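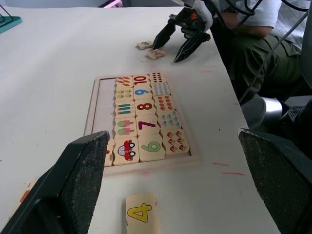 Praktikum Greiftechnik, Versuch 4: Fingerbeläge und Handgelenkkamera beim Zahlenpuzzle

Vorausgesetzt werden die Versuche 1 bis 3, insbesondere die Hand-Auge-Kalibrierung. Wer die Kalibrierdatei der eigenen Gruppe nicht mehr findet, meldet sich vor dem Termin bei Vija Lepik. Eine fremde Datei zu verwenden ist nicht zulässig, auch wenn sie am gleichen Arm entstanden ist.

4.1 Aufgabe

Flache Holzplättchen sollen vom Tisch aufgenommen und in eine Lade mit Rand eingelegt werden. Verglichen werden zwei Fingersätze am gleichen Arm. Satz A (Grunaren) hat einen genoppten Belag auf der Innenseite, Satz B (Mets) einen glatten. Die Steuerung ist in beiden Fällen Voren mit unveränderten Reglerparametern. Geändert werden darf nur die Schließkraft, und zwar in den drei Stufen, die auf dem Versuchsblatt stehen.

Pro Fingersatz und Kraftstufe sind 9 Greifversuche zu fahren. Ein Versuch gilt als gelungen, wenn das Plättchen vollständig im Fach liegt und nicht über den Rand der Lade hinausragt. Nachdrücken mit der Fingerspitze ist erlaubt, wird aber im Protokoll als eigener Schritt geführt. Nachhelfen von Hand zählt als Fehlversuch.

4.2 Anfahren und Greifen

Ein Plättchen, das frei auf dem Tisch liegt, bietet den Fingern nur seine Kante. Die Fingerspitzen müssen also sehr dicht über der Tischfläche schließen. Liegen sie zu hoch, rutscht der Belag über die Oberkante und das Plättchen kippt. Liegen sie zu tief, setzt der Finger auf und der Arm geht in den Schutzhalt. Die Anfahrhöhe wird deshalb für jeden Fingersatz neu bestimmt und nicht aus der Zeichnung übernommen.

In der Lade ist die Lage anders. Zwischen benachbarten Plättchen bleibt so wenig Platz, dass ein Finger dort nicht hineinpasst. Entnommen wird aus diesem Grund immer vom freien Ende einer Reihe her, eingelegt in umgekehrter Richtung.
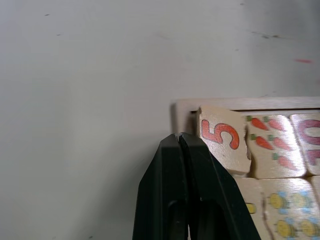

Zum Nachdrücken werden die Finger ganz geschlossen und als Stößel benutzt. Die Kraft soll dabei senkrecht wirken, sonst verschiebt sich die ganze Reihe. Typisch ist der Fall der roten 5 neben den Karotten: Das Plättchen liegt leicht schräg und steht etwas höher als seine Nachbarn. Gedrückt wird in einem solchen Fall auf die höhere Seite, mit der niedrigsten Kraftstufe, und danach wird neu aufgenommen und verglichen. Die geschlossenen Finger verdecken je nach Stellung einen Teil des Kamerabildes, hier das linke Ende der Lade. Vor jeder Auswertung ist der Arm daher so weit zurückzuziehen, dass der gesamte Rand sichtbar ist.

4.3 Kamera

Die Handgelenkkamera liefert das Bild, auf dem die Lageerkennung arbeitet. Für diesen Versuch ist die Belichtung fest einzustellen. Die Automatik reagiert auf die schwarzen Finger und hellt den Tisch so weit auf, dass der Rand des Plättchens verschwindet. Bewährt hat sich der Einstellwert 234. Bei 391 war im letzten Durchgang im November die helle Holzkante nicht mehr sicher vom Untergrund zu trennen.

Glänzende Oberflächen können Reflexe erzeugen, die als Kante gewertet werden. Solche Fälle bitte mit Bildnummer ins Protokoll aufnehmen und nicht löschen.

4.4 Protokoll

Abzugeben sind die Tabelle aller Versuche, die ermittelten Anfahrhöhen und eine halbe Seite Text zur Frage, welcher Belag sich bei welcher Kraftstufe eignet. Fehlversuche werden nach Ursache getrennt: abgerutscht, verkantet, falsche Lage erkannt, Schutzhalt. Eine Gesamtquote ohne diese Trennung wird zurückgegeben.

Abgabe als PDF im Kursordner Pleltano.

Stand: 7. April 2025

Weitere Unterlagen
Versuch 2: Schließkraft messen
Versuch 3: Hand-Auge-Kalibrierung
Versuch 5: Übergabe zwischen zwei Armen
Vorlage Messprotokoll
Kurzanleitung Voren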